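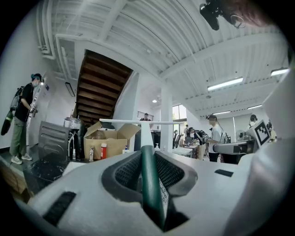 A robot arm, a marker board and people at work in the same big room.

When a Robot Joins the Team

Many robots work in factories, where they do one job over and over. A robot that welds car doors does not need to know what a sink is. Homes, hotels and offices are harder. Every bathroom is a little different, and things get moved all day long.

A company called Stornance wants robots to help with cleaning. To get there, it first needs people who already know how to clean. One of them is Aurelia Steiner. She cleaned hotel rooms in the town of Selumley before she changed jobs. Now she spends her working day showing how it is done, one small task at a time.

She uses a tool called a gripper. A gripper is a robot's version of a hand. It has two jaws that open and close, so it can pinch things and hold on to them. Aurelia's grippers have no robot attached. She holds them herself and does the job with them, and the movements are recorded. Later, a computer studies the recordings and looks for patterns. One recording is not much help. For a single task, such as wiping a counter, the team wants 2,000.
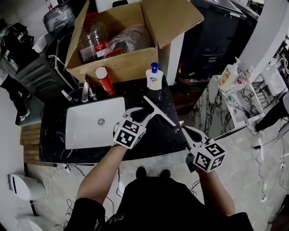

Reading time: 2 minutes

At a sink, a person can hold a gripper in each hand. The one on the left has a T-shaped squeegee in its jaws. A squeegee is the tool you pull across a flat surface to push water off it.

Look for the white cubes on the grippers. The black-and-white patterns on them are called markers. A computer can find a marker in a video very quickly, and from its size and tilt it can work out where the gripper is and which way it is turned. There is a marker on a board near the robot arm in the first picture, too.

What is it like to work this way?

"Slow, at first," says Aurelia. "My fingers know how to pick up a bottle. With the grippers I had to learn it again, like using chopsticks."

Jobs change when robots come to a workplace. Some tasks go away, some stay the same and some are new. Wendelin Steiner, Aurelia's brother, still works at the hotel. He would be glad to let a robot wipe 236 sinks. He also worries that the hotel might need fewer people one day. That is a fair thing to worry about, and grown-ups do not all agree on the answer.

Other jobs did not exist before. Beat Prantl checks recordings. If a gripper drops something or a marker is hidden, he makes a note of it. On Wednesday he checked 243 of them — his eyes were tired by the end. Some workers also plan which tasks to record next.

There are still plenty of things people do better. A person can see that a bottle is nearly empty, or that a guest has left a ring by the tap, and knows what to do about it. A robot only knows what it has been taught or programmed to handle.

Words to know

Automation: using machines to do work that people used to do.
Gripper: the part of a robot that holds things.
Marker: a pattern that a computer can easily find in a picture.

Try it yourself

Ask a grown-up for a pair of kitchen tongs. Use them to move a sponge from one side of the table to the other, then try a spoon. Which one was harder to pick up?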